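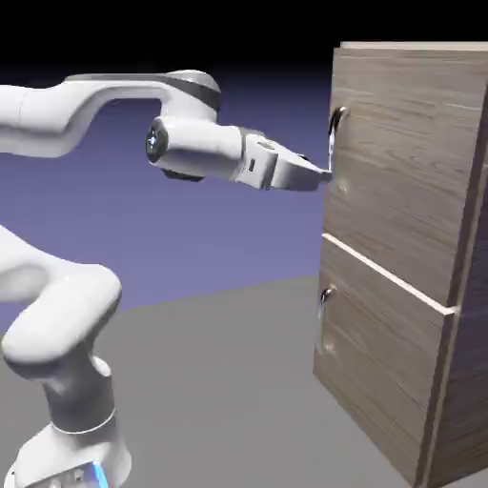 *White robotic arm at the upper drawer of a wooden cabinet (render)*

**1/** Righto, thread time. The second Lamow book has gone to the proofreader and I have a cup of tea the size of a bucket, so I'm going to tell you how the worst draft of my life became a thing I'd let my mum read. Well, most of it. She can skip chapter nine.

**2/** For the newcomers (hi! there's a few of you since the ghost ferry post did the rounds), Lamow is a drowned town. They flooded the valley for a dam and the people who wouldn't leave are still down there, running a post office. Book one was about the post. Book two is about who's been writing back.

**3/** The first draft had a dual timeline. I love a dual timeline as a reader. As a writer I'd sooner re-tile a bathroom. Every time I moved a letter in 1958 something fell over in the present day, and I'd find out three weeks later in the shower.

**4/** So I printed the whole lot. All 860 pages, double spaced, both drafts, because I'd lost track of which scenes lived where. The bloke at the print shop in Redley asked if it was for court.

**5/** Then I laid it down the hallway in piles and crawled along it with a highlighter. Yellow for the dead, green for the living, pink for anyone I hadn't decided about. There was a LOT of pink.

**6/** My editor this time is Kyung-hwa Seok, and I'm going to embarrass her because she doesn't use social media and will never see it. Her notes are gold. Her first one on page one was "Whose kettle is this?" and I had to restructure the entire opening.

**7/** (It was the postmistress's kettle. It had been described as being in two different houses. Once you notice a wandering kettle you can't not see it, and then you start on the umbrellas.)

**8/** Her big note was to cut the brother. I'd had the brother since the very first notebook. He had a limp and a theory about eels and I thought he was hilarious. I sulked for a whole Wednesday, ate an unreasonable amount of toast, then opened a new file and took him out.

**9/** Reader, the book got up and walked. Half the scenes I couldn't fix were scenes where somebody had to explain something to him. I've kept the eels. The eels belong to the ferryman now and they're much creepier in his hands.

**10/** People keep asking about word sprints so here's mine. 30 minutes writing, phone in the laundry, then 30 minutes of anything that isn't writing. Hanging out washing is good. Reading reviews of your own book is not, please learn from my mistakes.

**11/** I do two rounds of that before work, and a third if the cat lets me. Some mornings it's dialogue and some mornings it's a paragraph about fog that I know full well I'm going to bin. Both count. I'm very firm with myself on this.

**12/** Cover talk! I've seen the roughs and I'm not allowed to show you. I can say it's greener than book one, and there's a lamp on it, and I squealed loudly enough that next door's dog joined in. Zastmont are being very hush-hush and I'm trying to behave.

**13/** Title talk: also not allowed. It used to be called The Eel Brother, which gives you an idea of how far we've travelled.

**14/** Pub date is September if the proofs behave. There'll be a little launch at Gkikas Books, same as last time, upstairs next to the cookbooks. Last time I forgot to bring a pen to my own signing. This time I've already put one in my good coat.

**15/** If you read advance copies and you're happy with slow, damp, sad and occasionally funny, reply with your favourite fictional ghost and I'll put you on the list. No spiders in this one, I promise. Several of you wrote to me about the spiders.

**16/** Oh, and for whoever asked if you need to read book one first: you'll be fine, but you'll miss why everyone's so rude about the parcel scales.

**17/** Right, tea's gone cold and there's a third book sitting there with one sentence in it. The sentence has fog in it. Of course it does.

**18/** Sorry, one more. Yes, the audiobook of the first one is still happening, I've listened to three narrator samples and one of them does the ferryman so well I had to turn the hall light on. More when I've got a name I can share!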